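**Does a policy trained on one flat's laundry tell you anything about other flats?**

Asked by Bindu Reddy, 26 January 2026

I'm reading a write-up from the Furnatine group on hanging and unhanging washing with two arms. They collected 925 demonstrations by teleoperation, trained one policy for both arms, and report 49 successes in the final test. The abstract says this shows "household-level generalisation". All the homes were in Cundbridge. I've been through the appendix twice and I can't find how many attempts the 49 came out of, only that "failed resets were excluded".

One still from the head camera is below, from the run they use for their main figure.

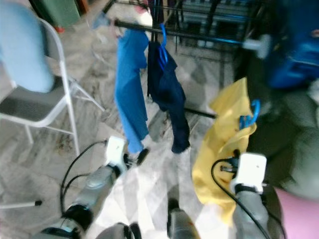 The claim I'm stuck on is the one about clips. They say the policy learned to deal with pegs and clips "without being told about them", and the evidence is a handful of stills and a paragraph. In this one the right gripper has hold of a yellow cloth with a blue clip still on its top edge, and the paper doesn't say whether that counts as a success, a failure or a stage on the way to either. Is there an accepted way of scoring this? And am I being unfair about the 49?

---

**Answer from Murali Poojary** (accepted)

You aren't being unfair. A success count with no number of attempts is worth nothing. 49 out of 50 and 49 out of 400 are different papers. "Failed resets were excluded" bothers me more than the missing number, to be blunt, as it depends on who decided a reset had failed and whether they decided before or after watching the arm make a mess of it. Write to the authors and ask for the full trial log, with the excluded ones left in.

On scoring, there's no accepted standard that I know of. What we did on Redmont was write down the end state before any trial was run: item off the rail, no clip attached, item in the tub, nothing else knocked down. Each got a yes or no from a person who hadn't trained the model. We lost a lot of our nice results that way. Under that rule your still is neither a pass nor a fail, it's halfway through something, and a still can't settle it. Ask for the video of that run from start to finish.

I'd also want to know about the picture quality. That view is badly blurred, and if the policy was working from images like it then I'd like to see results split by how sharp the input was. A blue clip near a blue garment is not an easy thing to pick out. Perhaps it copes. Perhaps it reaches for wherever the cloth usually was in the 925 demonstrations, and the clip never came into it. The way to find out is to run the same cloth with and without clips, in random order, and compare. I'd do 18 of each as a minimum and still not shout about the result.

As for "household-level": count homes, not demonstrations. If the test homes also turned up in training, the word generalisation should go.

---

**Answer from Rosalba Mazza**

Slightly kinder view. I've done teleop collection for cloth and 925 is a serious amount of work, cloth is horrible, and I wouldn't throw the whole thing out over one bad abstract. The comparison of one shared policy against 2 separate ones (one per arm) looked reasonable to me, same data and same training time. That's the bit I'd cite. The clip paragraph I'd ignore.

Have a look at the Venkataraman thesis as well if you can get it, the chapter on scoring part-finished tasks. It gives marks for stages. I don't love it — you can get a decent mark without ever getting a sock off the line — but at least it's written down.

---

**Answer from Sivaprasad Krishnan**

Works fine, we tried their code in September and it picked up towels no problem.

> *Comment, Murali Poojary:* How many tries, and were they your towels or the ones in the training set?

> *Comment, Sivaprasad Krishnan:* Didn't keep a tally. Ours. Quite similar colour to theirs I think.

> *Comment, Bindu Reddy:* Thanks all. I've emailed Sawsan Haddad, who is down as the contact author, asking for the log and the full video. Will post here if I get either.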